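Grandatard moves sorting cell to weekly upkeep schedule
Irkport, 21 September 2018

The desk-supplies sorting cell at Grandatard's Irkport workshop is back in service after two days of maintenance, the company said Friday. Both arms got new gripper pads, and the cables on the older one were rerouted after the outer jacket showed wear at the second joint.

The cell picks up small items such as pens, pencils and crayons from a tabletop and places them in plastic bins. It has run since November under a service contract with Brunet, a repair firm that had been visiting once every 13 weeks. Under the new plan, Grandatard staff will do the routine work themselves, and Brunet will come in only for joint and motor repairs.

The weekly check takes one person less than an hour. The arms are parked and power is locked out. Finger pads are wiped with alcohol and replaced if the edge has rounded off. Cable loops are checked by hand from the ceiling mount down, then each arm is moved slowly through its full reach while someone watches for snagging. The last step is a test run of 10 picks per arm with mixed items -- thin pencils are the hardest, and a pad that is even slightly worn tends to let them roll.

Bin positions are also checked. A bin that has been nudged out of place will not stop the cell, but items start landing on the rim. Staff now reset the bins against tape marks before the first run of the day.

The cell had logged 3216 picks since its last full service when the wear was found. Trerine, which supplied the grippers, sent the replacement pads and a revised torque setting for the finger screws. The old setting was too tight for the softer pads, the company said.
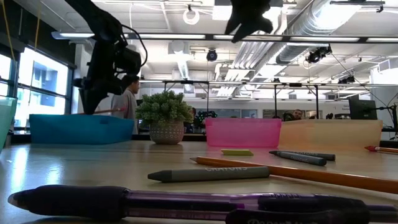
Grandatard plans the same schedule for a second cell in the building, which is still being wired. Spare pads for both will be kept on site -- the last order took nine days to arrive.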